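**Minutes of the Remote Demonstration Working Group**
Wednesday, April 7, 2021

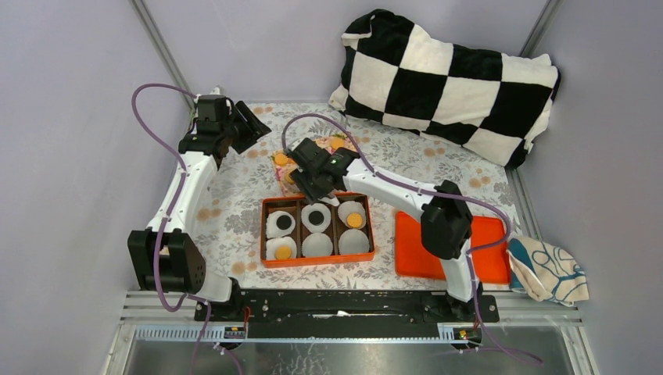

The meeting was called to order by Ignacio Barroso, chair. The minutes of the previous meeting were approved with one correction: the cable order was placed with Lokau, not with Famov.

**1. Status of demonstrations**

The chair reported that the set for the two-arm tray task stands at 759 accepted demonstrations, all recorded by remote control. A further 70 were rejected on review, most of them for long pauses in which the operator moved neither arm. Members asked that pauses be trimmed before an episode is rejected outright. The chair agreed to try this on the rejected episodes and report back.

**2. Operator practice**

Turnico staff noted that operators differ in which arm they use to reach the middle of the tray. After discussion it was agreed that either arm may be used, but that an operator may not change arms once a disc has been gripped. New operators will complete 7 practice runs before their work is counted.

**3. Teaching by hand**

A proposal from Shukla to guide the arms by hand for the final placing step was considered. Those in favor said that hand guidance gives a smoother approach to the compartments. Others were concerned that the operator's hands would appear in the recordings. The proposal was put to a vote and deferred until December, with 3 members opposed to the delay.

**4. Workspace**

The patterned tablecloth will be kept for the current set. Any change of cloth is to be entered in the log before recording starts.

**Actions**

- I. Barroso: trim and review the rejected episodes.
- Turnico: revise the operator sheet to include the rule on changing arms.
- Shukla: submit a written plan for hand guidance.

There being no further business, the meeting was adjourned.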